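ISEN, August 11, 2021 – The press freedom group Notitz has called on the authorities in Isen to release the editor and a staff writer of the weekly newspaper Dostar, who have been held without charge since March.

The two were detained after the paper ran a series of articles on land sales in the Sumampouw district, where families say they were moved off their plots without a hearing. Police searched the newspaper's office the same night and took computers, notebooks and the subscriber list. None of it has been returned.

"Holding journalists for months without telling them what they are accused of is a violation of their right to liberty and to a fair trial," Notitz said in a statement. "The authorities must either bring a recognizable charge before an independent court or let them go."

Lawyers for the detainees have asked for access 18 times. They have been allowed 8 visits, all with a guard in the room. A request for bail was turned down in a closed hearing, and the written decision has not been given to the defense.
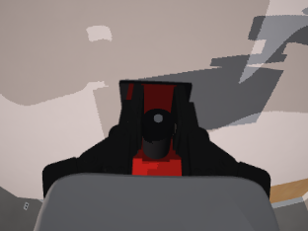
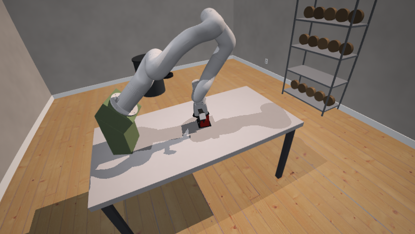
Relatives say the staff writer needs regular medication for a heart condition and that packages left at the prison gate have been refused. Notitz has asked for an independent doctor to examine both detainees and for the findings to be shared with their families.

The organization also raised concern over a draft law now before the regional assembly. It would allow officials to suspend any publication that "harms public confidence," a term the draft does not define. Publishers could be fined and lose their license after a second warning, with no right of appeal to a court.

Dostar has not appeared in print since the search. Former staff put out a short news sheet by email, and a petition for the release of their colleagues has gathered 2000 signatures, most of them from residents of Sumampouw.

Notitz is asking the authorities to:

Release the 2 detainees or charge them in open court.

Return all equipment and papers taken from the newspaper's office.

Withdraw the draft law and consult journalists and lawyers on any new text.

Allow outside observers to attend all hearings in the case.

Letters setting out these requests have been sent to the prosecutor's office and the regional assembly. No reply had been received by the time of this release.

Notitz monitors press freedom and gives legal help to detained reporters. Media inquiries should be directed to the Notitz press office.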